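Sanna Bench Arm: a helping hand for the small jobs at the end of the line
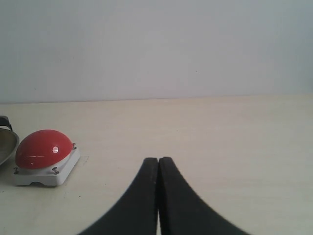 Cloltitz, October

When we started building the Sanna, we spent a good long while at other people's benches, and what we heard most often was that the tiring part of the day was the little stuff. Reach over, press the button, wait, reach over again. So that is the kind of work we made it for, and we've tried to keep everything else about it as friendly as we could.

The two black fingers close right up against each other, which makes a nice blunt tip for pressing a big push button like the red one on its white base. The arm learns its moves by being guided through them, and most people have a first routine saved before lunch (the handbook asks for 3 passes, though you're welcome to do more).

What changes for your crew

At our own shop in Wunen, the folks on the packing benches used to split their shift between checking parts and tending the cycle button. Now they do the checking, and the arm does the tending. They also decide when it runs - we feel strongly about that - and anyone at the bench can pause it, change its routine or send it home for the day. Plan on a slow first week, with plenty of questions, and please let the people who know the job do the teaching.

What comes with it

Sanna arm with two-finger gripper and wrist camera
Culum teaching software, 2 seats
Bench clamp and 11-page quick start guide
Room for 59 saved routines

Spare finger pairs are sold separately. If you're not sure your bench is a good fit, send us a note with a few measurements and a picture or two, and we'll gladly talk it through with you before you order anything.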